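Notes for session 3: yeast doughs, and why yours keeps coming out heavy

Hi everyone! I promised to write up the bit on dough before the next bake, so grab a coffee. If you missed the September class on pie crust, don't worry, we don't need any of it tonight.

Let's start with flour. Most of you used the bread flour from Stuton last time, and a few brought all-purpose from home. Both will work, but they don't drink the same amount of water! Bread flour has more protein, so it takes a little more liquid before it feels right. If you swap one for the other and keep the water the same, you'll get either a brick or a puddle (I've made both, in front of students).

Now the yeast. We use instant in the Otum kitchen, so it goes straight in with the flour. If you have active dry at home, stir it into some of the warm water first and wait until it foams. Warm means warm like a baby's bath – hot water kills yeast, and then you can wait all night and get nothing.

Salt goes in on the other side of the bowl. My grandmother swore by that and I still do it, though I've forgotten plenty of times and the bread was fine.

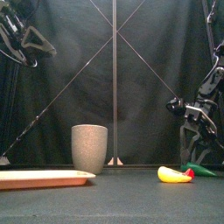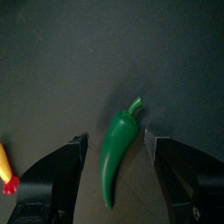

The green chili pepper in the second one is a toy.

Kneading! Ten minutes by hand feels like forever, and most people quit at four. Pull off a small piece and stretch it between your fingers. If you can almost see light through it before it tears, you're done. If it rips right away, give it a couple more minutes, then let it sit under a towel and try again (resting does a lot of the work for you).

First rise: go by size and forget the clock. It should look doubled. My kitchen at home is freezing and it can take most of the afternoon, while the proofing cabinet at Rimora gets it done before we've finished washing up.

For the rolls we're making next, weigh your pieces at 94 grams each so they bake evenly. Shape them tight, seam side down, and leave space on the tray. Oven at 200 C, and please let it heat all the way before anything goes in!

For next time, bring an apron, a box to carry your rolls home, and your notes on what your dough felt like before and after the first rise. Read the section on enriched doughs in the Dmytriv booklet too – we'll be adding butter and eggs, and that changes how long everything takes.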